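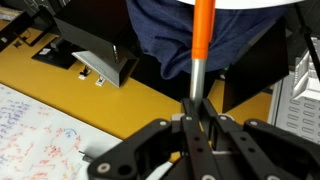 How a Robot Hand Picks Up a Tool

Your hand has a thumb and four fingers. The Sendura gripper has far fewer parts to hold with. Two narrow fingers come together and pinch, a bit like the way you pick up a pencil with your thumb and one finger. Holding something this way is called a pinch grip.

Look at the tool with the orange handle. The fingers are pinching its silver metal shaft, and the handle is up above them. The black pieces of the gripper are called links. They are joined at round pivots. A pivot is a spot where two parts can turn, like your knuckles. There are small holes along one of the fingers, too.

What comes in the box?

The Sendura kit is sold to schools by a company named Pallside. It has 46 parts and a booklet with pictures for every step. Most classes need two lessons to build it. An adult should help with the bolts, which are small and easy to drop.

Can it see?

Yes. A little camera sits near the gripper, at the robot's wrist. It sends pictures to a computer, and the computer uses them to work out where the fingers should go.

Try it yourself

Put a spoon on a table. Pick it up with just your thumb and one finger. Now hold it upright by the thin end. Does it wobble? Try pinching closer to the middle.

Words to know

Gripper: the hand of a robot.
Link: a stiff piece that joins other pieces.
Pivot: a point where parts turn.

Written by Gorazd Vidmar. Ages 8 and up.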